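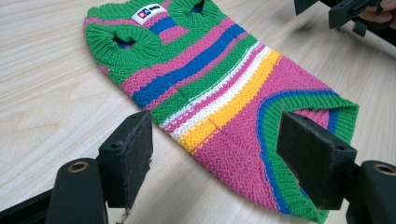
Folding and Sorting Work: Progress Report for June

To: the Flaverside small grants desk
From: Joscha Hamann, Arka

What we said we would do

In the proposal we asked one plain question: can a machine take over the laundry chores at a small pet boarding house yet? By that we meant the boring middle of the job, after the dryer and before the shelf. Pick a garment out of a pile, lay it flat, fold it, put it on the right stack. We promised a first answer by the end of this period, and we have one. It's "some of it, slowly, and much more than I expected in spring."

I'll say right away that I am very happy with how this is going. I'll also try to give you the bad numbers next to the good ones, as you asked after the last report.

Where things stand

We have now worked through 100 hand-guided demonstrations with the grippers. A person holds one in each hand and does the chore with those fingers in place of their own, and the recordings go into training. The learned behavior then runs on Aliyu, our two-arm bench robot, with nobody steering.

For the main test we gave Aliyu 30 garments one at a time, each already lying flat on the table. It finished 26 of them with a fold that our shelf check accepted. The shelf check is very simple. The folded piece has to fit in the cubby and stay folded when it's picked up from below. We don't measure corners.

Of the four that failed, two were sweaters where the finger went into a leg opening and carried the whole thing off the table. One was folded the wrong way around, with the collar sticking out of the side. The last was our fault: someone had left the table height at the setting for the kitchen trials.

Then we did the same from a heap, where Aliyu has to find one garment and spread it first. I don't want to put a rate on this yet. It works on towels. On knitwear it mostly doesn't, and the sweaters are where the next months will go.

Why dog sweaters

A couple of people at the kickoff asked whether we couldn't just use T-shirts. We could, and the folding would look better in a video! But the boarding house has dog sweaters, lots of them, and they're a wonderful test. They are small, so a bad grasp matters right away. They have leg openings close to the neck, where a shirt's sleeves would stick out and give you something to hold. The knit stretches, and it stretches differently along the ribbing than it does across the body.

The striped one, with its green ribbed collar and cuffs and the wide yellow band further down, has become everybody's favorite. The model seems to like it too. My guess is that the stripes give it a good idea of which way the body runs, because on plain knits it gets the direction wrong more often. That is only a guess so far. We want to test it properly with matching striped and plain pieces of the same cut before I'd put it in a paper.

The green hem is helpful for another reason. The grasp we teach starts there, at the wide end, and brings the hem up toward the collar. A border in a different color from the pink knit beside it makes it easier for the person giving the demonstration to be consistent, and consistent demonstrations have been the biggest single gain this period. When we threw out the messy early ones and recorded them again with one agreed way of folding, the results on flat garments got better within the week.

What the grippers taught us

I underestimated fingertips. The black pads on our hand-held fingers wear down, and the edges start to fray. A frayed pad still grabs a towel perfectly well. On knitwear it's another matter: it can snag a loop, and then the fold is done but the sweater won't let go. We saw this several times before we understood it, and for a while we blamed the software.

We now check the pads each Monday before the first session and swap them when they look tired. A smoother pad material is on order. I'd also like to try a slightly thinner tip, so that it can slide under a hem without pushing the fabric ahead of it. If that works it will help with the towels, too.

The Galley trials

Galley is our name for the kitchen side of the project: wiping a counter, putting bowls into a rack, emptying the rack again. It got less time than planned this period, and I'd rather tell you so here than have you find it in the hours sheet.

Bowls into the rack is going well. Out of the rack is harder, since they sit close together and the fingers need room on both sides. Wiping looks great and cleans badly. The arm makes lovely even strokes and goes straight past a dried spot without pressing any harder, and a person does that without thinking. We need some sense of force in the wrist for this, and the part we have is too coarse.

So can machines do the chores yet?

If the garment is flat, the table is clear and someone has set things up, yes. I was standing there when it folded six in a row, and I had a grin on my face the whole time. If you mean the chore as the staff at the boarding house would describe it, with a full basket dumped on a table at 4 p.m. and the phone ringing, no. A person also folds a small sweater in the time it takes Aliyu to decide where to grab.

Still, the speed worries me less than it did. Most of the delay comes from pauses we put in ourselves to be careful, and we can shorten those as trust grows. The heap is the real problem. It needs the machine to notice that a grasp went wrong and start over, and at the moment it carries on cheerfully with whatever it is holding.

Money and time

Spending is within the plan. The pads and the wrist sensor come out of the parts line, which has enough left in it. We used 29 bench days in this period. Folding took most of them, and I would like to keep that split for the next period as well, if you agree, and move the counter wiping to the final one.

Next steps

Record a new set of demonstrations that begin with a crumpled sweater, including ones where the first grasp goes wrong and the person recovers.

Run the striped and plain comparison.

Fit the new pads and repeat the same flat garment test, so the two results can be put side by side.

Take Aliyu to the boarding house for an afternoon. We won't be aiming for a result there. I want the staff to stand next to it, tell us what gets in their way, and show us how they deal with a heap.

One request

Please let me know whether the recovery recordings can be charged to the folding budget. They weren't listed in the proposal, as we didn't know then how much they would matter. No extra money is needed, only your okay to move the hours.

You're welcome at the bench any time. Mornings are best, and if you have a dog with a winter wardrobe, bring a sweater along and we'll put it on the table.

Joscha Hamann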